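About Prasby

Prasby writes software that helps robot arms cope with cable. We do perception, grasp planning and the tools that let an engineer find out at four in the afternoon why an arm did something daft at ten in the morning. Our arms come from people who are good at making arms.

There are seven of us, most with a background in control and one with a background in knitwear, and the knitwear has proved the more useful.
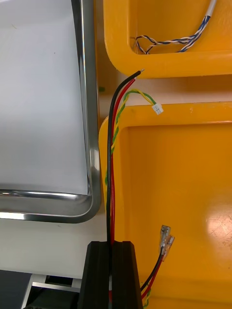 Wire harness in the bins, as the wrist camera has it.

Anathi Matlala started the company after some years of teaching machines to pick up boxes. Boxes are polite. They stay the shape you left them. A harness has several ends, all of them going somewhere else, and a planner that treats it as a stick will be wrong in an interesting new way each morning.

Our first product, Onden, decides where to take hold of a wire and which way to approach it. Kekana came next, and does the duller and more important job of lining up what the fixed camera sees with what the wrist camera sees. The two views rarely agree without help. Neither do the two teams, who meet on Wednesday.

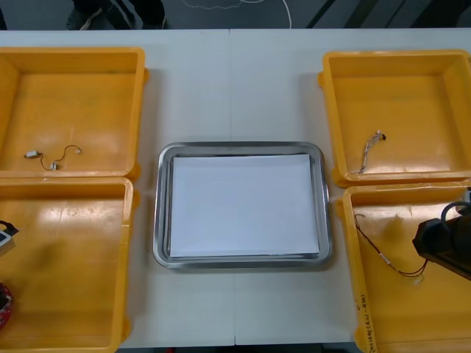 How we work

We test on real harnesses in yellow bins, on white tables, with stripped ends and connectors and all. Simulation is fine for finding out whether the code runs. Our regression set stands at 2,484 recorded grasps, and every release of Onden is replayed against the lot before anyone outside hears of it. Unathi Hendricks looks after the set and has strong views on file naming, which you will learn if you join.
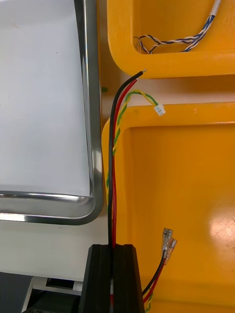 We release three times a year, the first in January. Release notes list what got worse as well as what got better, a habit that alarmed our first customer, Bestunik, and which they now quote back at us in meetings.

We are hiring for planning and for tooling. Please don't send a video of a robot pouring coffee — we have seen it.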